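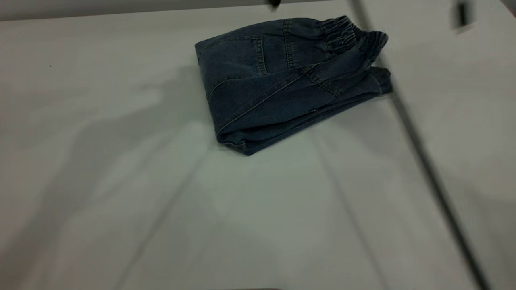

Aurelio Escobar wrote in to say that he came home from the kart track at Plovgate with black rubber all down the side panels, and that 2 rounds of ordinary car wash soap hadn't budged it. Could we please do a page on cleaning up after a race day? Well, Aurelio, we'd love to, and we've been meaning to write one since October!

Rubber marks on the bodywork

Start with a good rinse, and let the panels cool completely in the shade before you put anything on them. Then lay a cloth dampened with tar remover over the worst of the marks and leave it for four minutes or so (check your bottle, they do vary). Wipe gently, turn the cloth, wipe again. My own kart has 23 on the nose in vinyl numbers, and I learned the hard way to keep the remover well clear of the edges - it creeps under and lifts them.
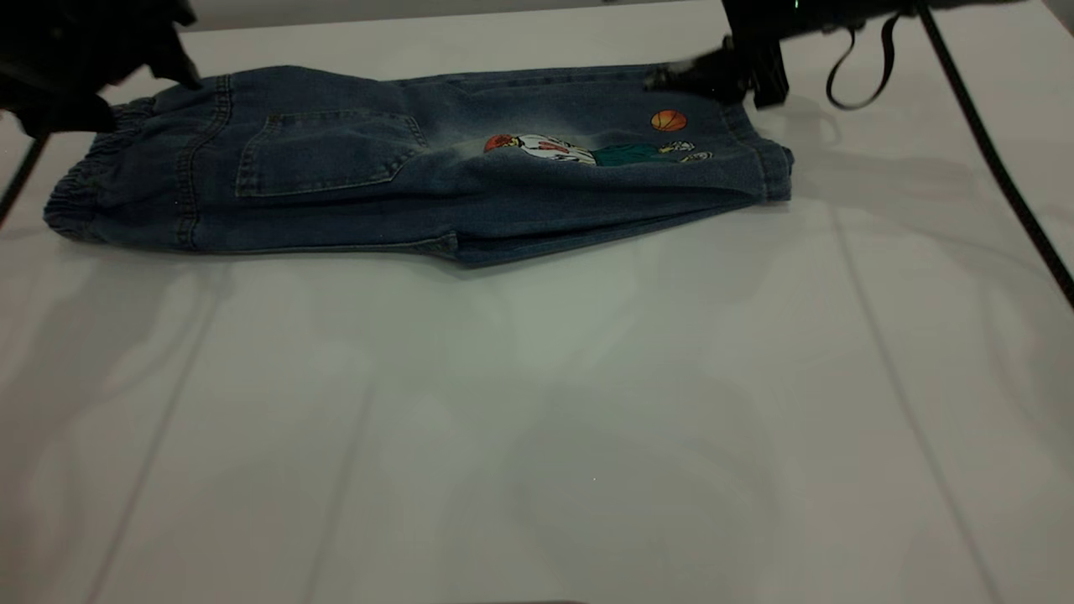

Chain lube on the garage floor

Sprinkle plain cat litter over the spot, grind it in a little with an old shoe and go have your supper. Sweep it up in the morning and scrub what's left with dish soap and a stiff brush. On a painted floor use a soft brush, or you'll be repainting.

Gloves and helmet liners

Check the label first, as always. Most removable liners are happy in a sink of lukewarm water with a squirt of baby shampoo. Press the water through, don't wring, and dry them flat on a towel away from the heater. Suede palms are fussier, and I only ever sponge mine.
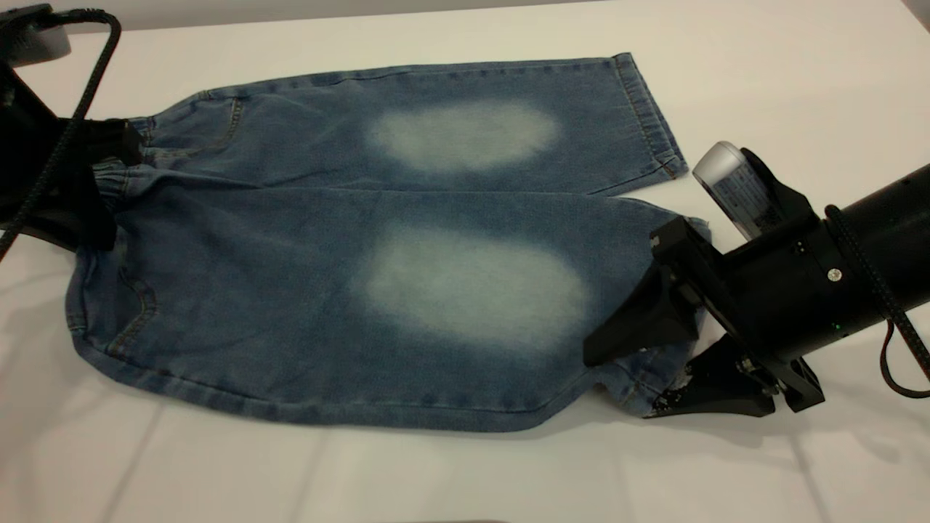 Light-blue jeans with faded knees, laid out flat.

One more for the toolbox: wipe your sockets with a barely oily rag before you close the lid, especially if the box lives in a trailer. Mine sat damp all one winter and I'm still picking rust off the small ones.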